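Gripper keeps missing when it reaches into a saucepan, student kitchen challenge

Posted in: Clubs, Competitions and School Projects

stumholm_socks

Hi all, long-time lurker, first proper post, so sorry if it's a bit of a ramble.

I'm on a student team doing the Etby kitchen challenge in May. For anyone who hasn't come across it, you get a kitchen worktop with all the usual clutter left out, and the arm has to do a list of small jobs without a person touching anything. Ours are mostly going fine (cloths are fine, the plate is fine, we're weirdly good at cloths) but the one worth the most points is reaching down into a cooking pot and taking out whatever's in there, and we are rubbish at it.

Out on the open counter our gripper picks things up nearly every time. Put the same thing in the pot and it either closes on nothing or comes down on the rim and the arm stops itself. We've had 2 clean picks in one whole evening. We set the pot down in a slightly different place each go, because that's what the judges do on the day.

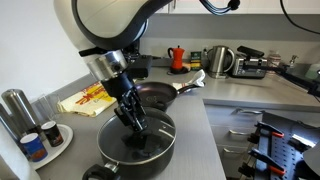
Gripper down in the pot, frying pan just behind it.

The position we ask for and the position the arm says it's got to agree with each other, so I don't think the joints are lying to us. My teammate reckons the dark inside of the pot is confusing the depth readings. I reckon our angle is wrong. We tilt the gripper on the way in so the wrist doesn't get too close to the side, and I have a feeling the tilt is where it all goes funny.

Our code is based on the Mollel starter kit with our own bits bolted on. We've logged 1,070 attempts so far, and I can share them if anybody is mad enough to want to look. Is there a normal way of doing this? Do we need different fingers? We can print new ones but it eats a whole afternoon.

Thanks in advance!!

old_gantry

I helped with the Sitindale club's entry for a couple of years and we lost most of a term to this exact job, so you have my sympathy.

I'd say you're both right. Dark shiny pans are horrible for depth cameras. Have a look at the raw depth picture with the pot in view and I'd bet a biscuit that the inside is full of holes, or there's a lump hovering in mid-air where the light bounces off. If your code fills those holes in by averaging the neighbours, you're aiming at a point that doesn't exist. What we did in the end was stop trusting depth inside the pot altogether. Find the rim (it's a nice bright ring on a lot of pans, very easy to pick out), fit a circle to it, take the height of the rim, and then work out the bottom from the depth of the pot, which you can measure with a ruler beforehand if your rules let you.

About the tilt: check which point your code thinks is the tip of the gripper. If that point is set a bit short, you'd hardly notice when you go straight down, because the fingers just end up slightly lower and the counter is forgiving. Tip the whole thing over and the same mistake pushes you sideways. Ours was out by 5 mm and it was enough to catch the rim over and over.

Try it with the gripper pointing straight down and the arm on its slowest setting, one pot position, ten goes. If it behaves, your tip point is where I'd start. Leave the printing for now.

And watch the handles! We got so pleased with our rim finding that we forgot the pot had any, and swung straight into one on the way out.

pinkwafer

just collect more data, we had 3,000 goes before ours worked

old_gantry

More goes won't help much if the tip point is wrong, you'll only have a bigger pile of misses. Sort that first and then by all means go wild.

stumholm_socks

Right, so I opened up the settings and the tip point is still whatever the Mollel kit came with, and we swapped the fingers for longer ones back in the winter. I feel a bit daft. I've got the lab until six so I'm going to measure it properly and then do the straight down test. The depth picture does have a massive hole in it too, so my teammate is being unbearable. Will post the numbers when I've got them.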